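Equipment Planning Report: Kitchen Task Bench
Section 4, Budget and what we would buy again

Our original plan put almost all of the money into hands and arms, and 2 percent into the things they would be working on. The quote from Skultel looked complete when it arrived. It left out mounting hardware and a year of spare finger parts, and those came to $1,163 when we asked for them in writing. Gusis quoted $741 for a similar list but would not commit to a delivery date before August. We do not think either number should be trusted until somebody has an itemized invoice.

The sales material from both firms talks about grip strength and speed. Neither one says much about doors, buttons or plates, so we tried to plan from the task backward.

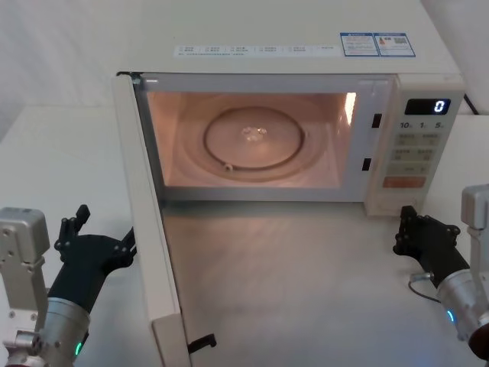 Spending on multi-fingered hands is the part of the budget we argued over most. The Wu proposal says they pay for themselves because one pair can do every kitchen task. We doubt it. A microwave with push buttons in rows of two and a wide orange start button could be worked by a single stiff finger, and the door has an edge that a plain hook might pull. The round glass plate is a better argument for fingers, but that is one item out of a long list, and we have no breakage figures for it yet.

We recommend holding back the second pair until the Seloscombe bench has logged 100 full door cycles with the first. Replacement plates should be a separate budget line - they were buried under "misc." last time. Service contracts are still open, pending a reply from Skultel about what counts as wear.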